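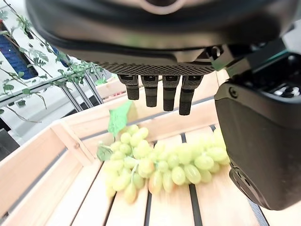
Hand and camera trials at Beyene: progress to April

The Plekow working group has completed the first part of its comparison of multi-fingered hands for handling fresh produce. Two hands were tested, one supplied by Pratier and one by Clodness, each on the same arms and with the same controller settings. Grapes were chosen as the main test item, as a bunch has no fixed shape and marks easily.

A total of 1,588 grasps were logged. The Pratier hand needed fewer second attempts on bunches lying flat, while the Clodness hand was gentler when lowering them – a difference the group puts down to its slower thumb.
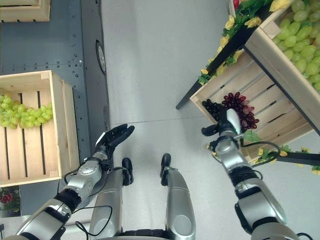 Nuria Woldemariam has asked that stem grasps be scored separately in future, noting that a bunch lifted by the stem may look sound and still shed fruit an hour later. The group has accepted this and will amend the scoring sheet before the next round.

Camera placement was also reviewed. The head camera gives a good view of both crates and arms, but the fingers tend to hide the fruit at the moment of contact.
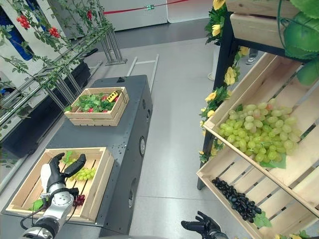
For that reason the wrist camera will be used for the last part of each reach, with control passing over at a distance of 22 centimetres. Mekdes Gebru is preparing the revised controller settings, and six further sessions are planned before the full report in October.
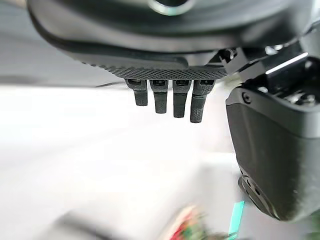 Access to the trial records

Members may request the grasp logs and calibration notes from Desta Tsegaye. Requests should state which hand is of interest.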